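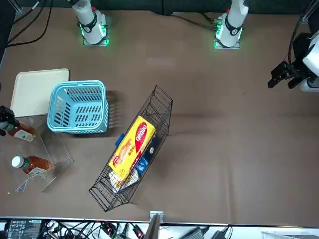

Search this site Go
Home | News | Products | Careers | Contact
Print this page | E-mail this page

Kernham puts two-armed robot to work on mixed grocery orders

Mar 18, 2023 - Grocery packing company Kernham has started using a robot with two arms at its Trumell packing centre, where staff fill small orders of bottled drinks, boxed snacks and packets.

The robot works at a bench with wire and plastic baskets. Bottles are presented in a clear stand so a gripper can reach them at an angle. The control software is supplied by Wikik.

The centre handles 2,183 product lines and packs up to 4,000 orders a week. All 109 packing staff keep their jobs and current rates of pay. Packers who move to the new bench will load stands and baskets, check finished orders and clear stoppages. Fragile and chilled goods will still be packed by hand.

"Most of the sore wrists we hear about come from repeat bottle picks," said Tahsin Hettiarachchi, operations manager at Trumell. "People on the bench will do less of that and more checking. It's a different job and they'll be trained for it in paid hours."

Training is run on site by Munasinghe and is open to day and evening shifts. Kernham will review labour rosters and the layout of the centre in September.

Media enquiries: Kernham Communications, Trumell

Print this page | E-mail this page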